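How does a robot learn to walk around a house?

Say you have a home robot. It rolls out of the box. It has never seen a sofa. Or a door. How does it know where to go??

Mostly it practiced first — in a pretend house, inside a computer.

One company that sells these pretend houses is Vimateck. Their kit is called Ditness. Schools and robot clubs can get it, and so can families. We tried it for this page, so here's how it works and what we thought.

What's in the kit

A program for your computer. A booklet. 58 pretend rooms to start with, and more you can add later. No robot in the box! The robot is pretend too. You can hook up a real one when you're ready.

What is a simulation?

Big word. It means a copy of something, made with math. A bit like a video game. The computer works out where the walls are, where the floor is, and what happens if you bump into stuff. Nothing breaks. Nobody has to clean up.

How the robot learns

It gets a job, like "go to the bedroom." It tries. It bumps a wall. Oops — minus points. It tries again. Gets closer. Plus points! Our pretend robot needed 2133 tries to get good at one house. A real robot would need weeks and a lot of bandages. Ours was done before lunch.

Doors are hard

Why? A glass door is tricky because you can partly see through it. Is it a wall? Is it a way in? People just know. A robot has to learn it, one try at a time.

Shiny floors are tricky too. A pale patch on the boards might be a thing, or it might only be a reflection.
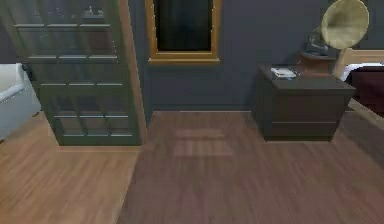

A Ditness bedroom, with a green glass door on the left and a gramophone on the dresser.

Is it the same as a real house?

No. Real homes have socks on the floor, and cats. So you should allways test a real robot slowly, with a grown-up near by.

What we liked: easy to start, lots of rooms, you can't hurt anything.
What we didn't: the booklet has long words, and edges in the pictures can look jagged. Loading a new house took 30 seconds on our old laptop. Kinda slow.

Try this at home

Close your eyes. Have a friend tell you how to get to the door, only with "forward," "left," "right" and "stop." Go slow! Now you know how teh robot feels.

Last updated: 4/23/22

Questions? Write to Ona Vītola at the Cloltavdale Kids Science Page | © Cloltavdale Kids Science Page | Back to top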